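How Does a Tape Measure Know How Long Things Are?

Have you ever pulled out a tape measure just to hear it zip back in? (Go on, almost everyone has!) Inside that little case is a long ribbon of metal wound around and around a spring. When you pull the ribbon out, the spring gets wound up tight, and when you let go it wants to relax again, so in goes the tape with a snap.

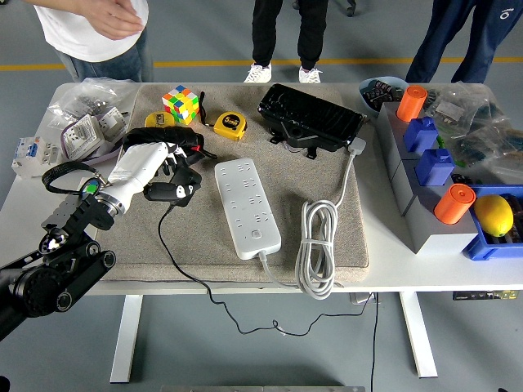
Long before there were tapes, people measured with their own bodies. A foot was as long as somebody's foot, and you can imagine the arguments, because feet come in all sizes! So people agreed on lengths that stay the same for everyone, like the inch and the meter. Many tape measures tell you how far they reach right on the case, and the yellow one to the right of the puzzle cube says 5m, short for five meters. That is 500 centimeters, plenty for a bedroom wall or a very long paper snake.

Now try it yourself. Find 3 things at home, guess how long each one is, write your guess down, and then measure. My own kitchen table fooled me by 21 centimeters!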